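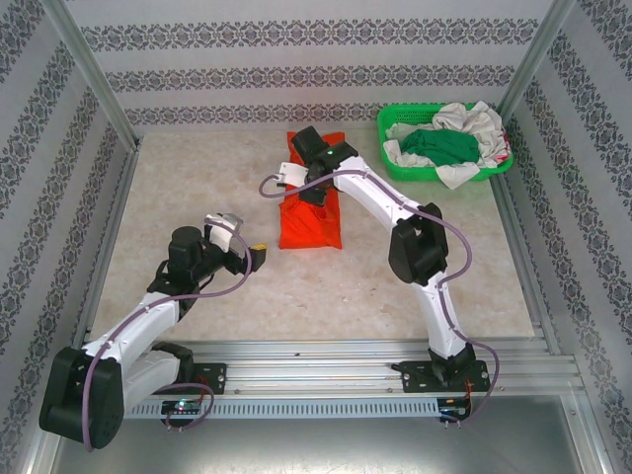 Grigaitė stays put, for now

I caught Žydrūnas Grigaitė on the steps of Cumcombe pool on Thursday, hair dripping, halfway through a cheese roll. He'd been in the water since half five and had double maths next, so we talked fast.

He swam the 100 free in 57 seconds at the county meet, and since then his mum's phone hasn't stopped. Skarkano want him. So do Paju, who have the longer pool and the better bus. I asked which way he was leaning and he laughed at me.

"Neither, till after my exams," he said. "I like it here. My mates are here. The showers are rubbish but I'm used to them."

I pushed a bit (it's my job!) and he admitted he'd been over to Skarkano for a trial session and loved it. "They do starts for a whole hour. We get ten minutes if the aqua aerobics lot are slow getting in."

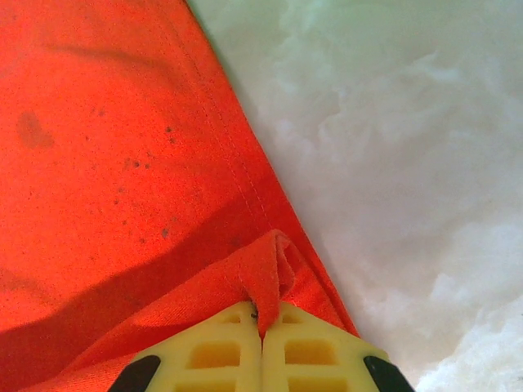
Maximiliano Herrera thinks he should take his time, and told me a year in the wrong lane does more harm than a year in a small club. He'd like to see the turns sorted out first, and he wasn't shy about saying that the second one at county was dreadful.

Grigaitė didn't argue when I passed that on. "It was dreadful. I nearly missed the wall," he said. "I've watched it back loads and I still shout at the telly."

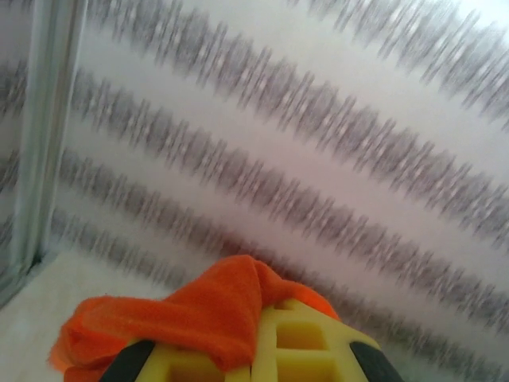 By the sports desk, Nanden Echo
July

Money comes into it too. Skarkano's fees are £900 a year before you've bought a pair of goggles, and it's 35 miles each way. His mum has done the sums on the back of an envelope — she showed me — and petrol is the bit with the angry circle round it.

I asked what he'd do if both clubs got fed up of waiting. He shrugged and finished the roll. "Then I'll swim here and get quicker, and they can ring again."

He's down for the 200 at Paju's open meet next, which he says he hates, and he's been told to enter the backstroke as well. Then the bell went across the road and he legged it, one shoe still undone.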